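Visit to the Flelldale canteen, 11 Jan 2020

I finally got to see the kitchen at Hallari! I'd been asking since October, and Chibuzor Olaniyan, who runs the place, wrote back last week and told me to come by and bring shoes I didn't mind ruining. (The shoes survived.)

Some background for those of you who weren't at the last meetup. Hallari feeds the office park at Flelldale, plus the night crew from the Birico warehouse next door. On a full day that's 960 lunches, and the busiest day they've ever had was 1135. The staff is 16 people, and until last year four of them spent most of a shift on dishes. Everybody hated it. Chibuzor did it himself for two years when he started out, and he still rubs his wrists when he talks about it.

The big conveyor washer in the back handles the trays and the everyday plates. I'd expected the robot to be back there, but they've put it in the small tasting kitchen at the front, where the washer is the same kind you'd have at home and the dishes are the odd ones that don't fit the conveyor. It has two arms on one body, and hands with fingers! I could have watched it all morning.

What I liked best was how ordinary it has become to the crew. They walk past it with stockpots and say "behind you" out of habit. One of the cooks showed me how she sets things down for it now - bowls to one side, flatware in its own tub - and said the first month was mostly her learning how to be tidy. She used to stack everything in one tower and let the dishwashing crew sort it out. She still feels bad about the tower.

So, the question I know you'll all ask me: did people lose their jobs? No. Chibuzor was very open about this and let me talk to whoever I wanted. Of the four who were on dishes, one moved to pastry, two split their time between prep and the front counter, and the fourth, a MacLeod fan who had the team scarf on over his apron, now looks after the robot. He got a 45 dollar a week raise for it, and he thinks it should be more. I think he has a point. He's the one who gets called when it stops in the middle of something, and he told me that was happening every day in the fall and still happens more than he'd like.

There are grumbles too. The two on the split schedule miss having one station of their own, and the dish corner used to be where people caught up on gossip. One of them told me her hands have healed but her day is choppier. I thought that was a very fair way to put it, and I wrote it down on the back of my visitor badge.

Lunch was a squash soup and a really excellent roll, and I ate it at the staff table with the pastry people. They let me stay through cleanup, too, which I hadn't dared to ask for. 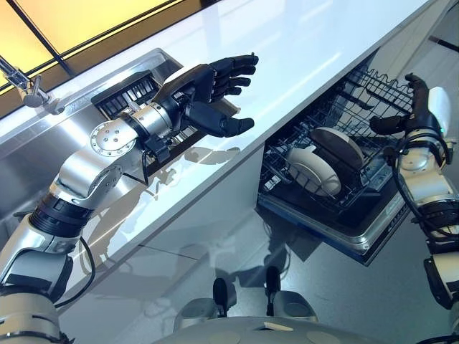

Chibuzor says he'll take another small group in the spring, six people at most, and mornings are better than afternoons. Let me know if you want in and I'll pass your name along. Parking is behind the Birico building, and you have to sign in at the gate before they'll let you walk over.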